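4 故障的说法：从柜台到工作台

4.1 柜台上的第一句话

本节讨论维修店里故障是如何被说出来、被写下来，又如何在几个人之间转手的。前一节交代了瓦尔纳索夫（Varnasov）几家店铺的经营方式，本节的材料主要来自其中时间最长的一处田野，即乔尔赛德（Jollside）街区的加法里（Ghaffari）维修店。该店收修台式机、笔记本、打印机和少量音响，柜台在临街的前间，工作台在后间，两间之间隔着一道门帘。送修的人一般不进后间，修的人也很少到前间来。故障于是要靠登记单过门帘。

登记单一式两联，白联随机器走，黄联给顾客。单子上印好的栏目有姓名、电话、机型、附件、故障描述、预估费用和取件日期。其中“故障描述”一栏只有两行的高度。柜台员工告诉笔者，这张单子是店主早年从一家修钟表的铺子那里照抄来的，原来的栏目叫“症状”，后来重印时改成了现在的说法，行高没有改。两行的高度对后文要讲的事情有不小的影响。

顾客在柜台上说的第一句话往往很短：“开不了机”“特别慢”“它自己关”“没声音”。会话分析的文献把求助场合的开场白看作一种问题呈现，说话人在其中既要交代出了什么事，又要表明这件事值得来一趟。维修柜台上的情形与此相近，但也有不同的地方。在诊所里，身体就在说话人身上，疼痛可以当场指给对方看；在维修柜台上，机器放在两个人中间，多数时候没有通电，两个人都看着一个此刻什么也没做的东西说话。故障是在家里或办公室里发生的，到了柜台上只能转述。

转述中最常见的成分是时间。顾客很少一上来就说某个部件怎么了，他们说的是“上个月还好好的”“孩子装了个东西之后”“搬家以后就这样”。柜台员工对这些时间成分的处理很不一致。有的会追问下去，有的一边听一边已经在故障描述栏里写好了“不开机”三个字。在录音材料中可以听到，一旦笔落到纸上，顾客的叙述通常会在一两个话轮之内收尾。写字的动作本身就起到了结束叙述的作用，不论写下的内容是否与讲述的内容对应。

以下片段转写自一次送修对话（K为柜台员工，G为顾客）：

K：什么问题？
G：就是，它不是一直坏，它有时候好。早上开，好的。
K：嗯。
G：到下午，我吃完饭回来，屏幕就不亮了，但是里面还在响。
K：风扇响。
G：我不知道是不是风扇，就是有响。然后我等一等，又好了。
K：（写）间歇，黑屏。
G：也不算黑，它有一点点光。
K：行，先放这里看一下。

顾客的叙述里至少包含了发生的时段、声音、等待之后的恢复，以及屏幕残留的微光。写到单子上的是“间歇，黑屏”。顾客最后一句“也不算黑”是对登记内容的更正，没有被写进去。柜台员工事后解释说，后面的人看见“间歇”就知道要多放一放再测，其余的写了也没有地方写。这个解释有道理，在这家店里，“间歇”一词确实携带了一整套做法：不急着报价，开着机放在架子上，隔一阵去看一眼。但是那一点微光没有过门帘，后间的人也就没有从这条线索入手。

4.2 两套词汇

柜台与后间各有一套词汇，两者的重合部分不大。柜台的词汇从顾客那里来，按照人的使用经验分类：慢、卡、死机、闪、烫、吵。后间的词汇按照部件和工序分类：不过电、不自检、报内存、掉盘、虚焊。登记单要求把前一套翻译成后一套，但登记的人大多不做这项翻译，也没有义务做。于是白联上写的常常是顾客的词，后间的人拿到以后自己去猜它对应哪一类情况。

“死机”是一个典型。在柜台上，“死机”可以指画面停住不动，可以指自动重启，可以指按电源键没有反应，还可以指某一个程序打不开。布雷斯蒂亚（Brestia）地区的方言里另有一个说法，字面意思是“睡过去了”，年纪较大的顾客多用它来指屏幕变暗后叫不醒的情况，柜台上的年轻员工则一律写成“死机”。后间一位干了15年的师傅能从登记人的笔迹倒推这个词的意思：某某写的死机，多半是重启；另一个人写的死机，要先问有没有通电。他并不认为这是登记制度的缺陷，在他看来，认得谁的字本来就是手艺的一部分。

这种依靠熟人关系补足的登记方式，在人员稳定的时候运转得相当顺畅。笔者在店里的头几周里几乎看不出两套词汇之间有什么摩擦。摩擦是在柜台换人之后才显出来的。新来的员工受过一点培训，倾向于在故障描述栏里直接写判断，例如“硬盘坏”“主板问题”。从字面上看，这样的登记更接近后间的词汇，应当更有用处。后间的反应却相反，几位师傅都抱怨说看不懂。他们的意思是，看不出顾客到底说了什么。“硬盘坏”是一个结论，结论后面的经过已经丢掉了，而判断又是由没有拆过机器的人做出来的，既不能照单接受，也无法据此还原。有一位师傅的做法是把这类单子一律当成空白单处理，从头测起。

可见登记的用处并不随着它的专业程度一路上升。顾客的原话含混，但含混之中保留着发生的次序；员工的判断明确，却切断了次序。对于后间的人来说，次序比名称有用。Gopinath Amin 在访谈中用了一个说法，他管前一种单子叫“生的”，管后一种叫“半熟的”，并说生的还可以自己做，半熟的只能倒掉重来。

4.3 过门帘之后

白联随机器进入后间，夹在机器上，或者用胶带贴在外壳上。从这时起，登记单与机器之间的关系发生了变化。在柜台上，单子是关于机器的唯一说法；到了后间，机器可以通电，可以听，可以闻，可以拆开，单子很快退到次要的位置。师傅们看单子的时间通常很短，而且多在拆机之前。机器一旦打开，视线就很少再回到纸上。

这并不表示单子在拆机以后不再起作用。它在两个环节上会重新被拿起来。一个环节是发现了与登记不符的情况。例如单子上写的是没有声音，拆开后看到的却是别处的问题，这时师傅要决定是否告知顾客、由谁来告知、费用怎样改。另一个环节是修好之后的复验。所谓修好，要以顾客当初的说法为准，单子上写“慢”，就得有人来判断现在还慢不慢。后间没有人愿意做这个判断。常见的处理是把机器搬回前间，由柜台员工开机用一会儿，说一声“可以”。也就是说，在部件的词汇里修完的东西，最后要回到使用的词汇里验收。

拆开的机器在后间常常要放上一段时间，等配件，等顾客回话，或者等轮到自己（图4）。等待期间，故障的说法主要靠口头维持。一个人午饭前测到哪一步，会跟旁边的人讲一声；换班的时候，再由旁边的人讲给下一个人。这些话从来不写在白联上。笔者记录过几次这样的交接，内容高度省略，例如“那台，电没问题，条子换过了，还那样”。听的人要知道“那台”是哪一台，“条子”指内存，“还那样”指的是哪一种样子，而最后一项只能回到登记单上的那几个字，或者回到前间去问。

省略的交接出错的机会并不多，出了错也不容易被发现。一次，两台外壳相似的机器并排放着，口头交接把两者的进度说反了，接手的人花了整个下午重测了一台已经测过的机器。他在事后并没有把这件事归为差错，只说“多测一遍也好”。在按件计酬的店里，这样的重复劳动由师傅自己承担；加法里店按月付薪，重复劳动便分散在所有人的时间里，没有单独的人为它负责，也就没有进入任何形式的记录。

4.4 写下来的结果

修理完成以后，白联背面要写处理结果，用来结账，也用作保修凭据。背面没有印栏目，是一片空白。比起正面局促的两行，背面有充足的地方，但师傅们写得比正面还短：“换电源”“清灰重装”“无故障，退回”。写法上的简短部分出于结账的需要，柜台要按照所写的项目查价目表，多写的字查不到价钱，反而会引起询问。价目表上没有“查找原因”这一项，因此花在查找上的功夫无论多少，都不会出现在背面。

“无故障，退回”值得单独讨论。在笔者翻阅的旧单子里，这一类结果多与正面的“间歇”或“有时候”配对出现。顾客在家里遇到的情况，到了店里没有重现，店里便记作没有故障。对师傅来说，这句话的意思是在他测试的条件下没有看到；对顾客来说，这句话的意思是店里不相信他。同一句话在门帘两边的含义相差很远，而它恰好是写给两边看的。柜台员工在交还机器的时候往往要临时加上一段解释，例如“师傅放了两天都是好的，您回去再看看，不行再拿来”。这段解释不在纸上，却承担了主要的安抚作用。

Vimala Salian 是店里较早意识到这个问题的人。她在前间做事，凡是遇到背面写着“无故障”的单子，都会用铅笔在旁边补上测试的情形，例如放了多久、接的是哪台显示器、有没有联网。这些铅笔字起初只是写给自己看的，方便在顾客追问时照着念。后来有顾客第二次送修，后间的师傅翻出旧单，看到铅笔字，省去了重复的测试，直接换了另一种条件去试。铅笔字从此成了半公开的做法，但始终没有变成规定，也没有人要求别的员工照做。店主对此的态度是不反对。

4.5 改单子的一次尝试

田野工作进行到中段时，店主决定重印登记单。起因是旧单用完，印刷所要求重新排版，他便借机征求各人的意见。1月27日打烊以后，前间和后间的人坐在一起谈了一次，笔者在场并做了笔记。后间提出的要求是把故障描述栏加高到5行，并且请柜台照写顾客的原话。前间的意见是照写原话太慢，顾客排队的时候写不过来，希望印上若干可以打勾的选项。两种意见各有各的道理，谈话的时间也比预想的长，到后来话题转到了附件栏，大家对附件栏的意见倒是完全一致，都认为电源线应当单列。

最后印出来的是一个折中的版本。故障描述栏加高到4行，上方加了一排小方格，包括不开机、自动关机、无显示、无声音、运行慢和其他。新单从4月开始使用。笔者对启用之后的45张单子作了逐一阅读，这些单子都来自台式机和笔记本的送修，打印机另用一种单子，不在其内。

阅读的结果与双方原先的设想都有出入。勾选方格的单子占了大多数，而在勾选之后，下面加高的描述栏多半空着。方格原本是作为描述的引子加上去的，实际使用时却代替了描述。柜台员工的说法是，既然已经勾了，再写一遍就重复了。后间的师傅因此得到了比过去更少的原话。过去的两行虽然局促，总还有几个字是顾客说的；现在的勾号整齐，但看不出是谁打的，那位能认笔迹的师傅对此尤其不满。他说，以前看字知道是谁写的，知道是谁写的就知道是什么意思，现在一个勾，什么也看不出来。

例外出现在勾选“其他”的单子上。“其他”一项没有现成的意思，勾了以后必须写点什么，这些单子上的描述明显更长，也更接近顾客的原话。其中一张写着：“客人说晚上不关机第二天键盘上有几个字母打不出，要先打别的再打它才行。”在旧单上，这样的情况大概会写成“键盘失灵”。加高的栏目只在方格失效的地方得到了使用。由此可以推测，描述的长短与留白的大小关系有限，更多取决于登记人在动笔之前是否已经有一个可以交差的词。

需要说明的是，新旧两种单子之间不宜作严格的对比。旧单保存得不全，有一部分在结账后丢弃，留下来的多是有过保修争议的，内容本来就偏长。换单前后柜台的人手也有变动。本节的看法主要依据对送修过程的观察，单子上的文字只作为旁证。

4.6 小结与讨论

从柜台到工作台，故障至少经过了顾客的叙述、柜台的登记、后间的口头交接和背面的处理结果，每一次转手都留下一些东西，也丢掉一些东西。既有的研究较多关注维修者面对机器时的判断，把故障看作有待从机器中找出的事实。本节的材料显示，在机器被打开以前，故障已经有过几种说法，而机器合上以后，修好与否仍然要参照最早的那一种。登记单夹在中间，格式上的细小安排，例如行高、方格的有无、背面是否印栏目，会改变哪些说法能够留存下来。

这里还牵涉到技能由谁承担的问题。前间的工作在店里的工资中位置较低，通常被看作收件和收钱。但是听取一段含混的叙述，判断哪几个字应当写下，在交还机器时补上一段得体的解释，这些都会影响后间的效率和顾客是否再来。铅笔字的例子表明，前间的员工能够发展出自己的记录方法，这种方法对后间也有用，只是它附着在个人身上，人一走便可能中断。乔尔赛德的其他店铺是否存在类似的做法，笔者只作过短暂的走访，尚不能下判断。其中一家店完全不用登记单，由收件的人自己修到底，叙述无须转手，但这种安排限制了店铺的规模，收件的人不在时，顾客只能改天再来。

另一个尚未解决的问题是顾客手中的黄联。黄联与白联正面的文字相同，背面却没有处理结果，顾客保存的是一份只有故障、没有修理的凭据。有几位受访的顾客把历年的黄联收在抽屉里，能够按照单子回忆起当时家里的情形，对修了什么却大多说不上来。黄联在家庭中的保存与使用超出了本节的范围，下一节讨论保修争议时会再涉及一部分。

图4 侧放在工作台上的台式机机箱，侧板已拆下，可见电源、主板与内存插槽。 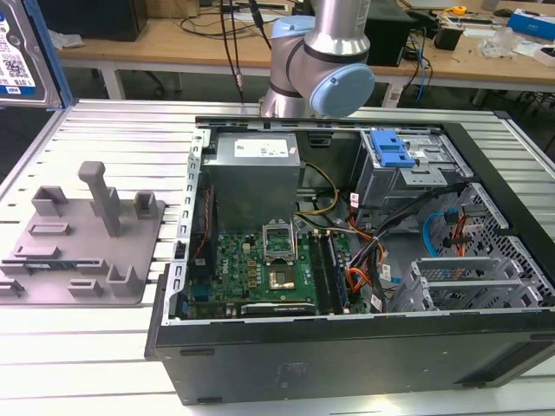 Vimala Salian 读过本节初稿后提出，4.5 里把描述栏空着归到方格上，说得重了一些。按她的看法，新单启用的那段时间柜台常常只剩一个人，后面有人排队，就是没有方格也写不满那几行；她自己在不忙的时候，勾完以后照样会把客人的话写下去。她还认为“其他”那几张写得长，有一部分是她写的，应当按登记人分开来看，再谈格式的作用。至于铅笔字，她说现在改用圆珠笔了，铅笔在单子叠起来以后会蹭花，隔几个月再翻就认不清。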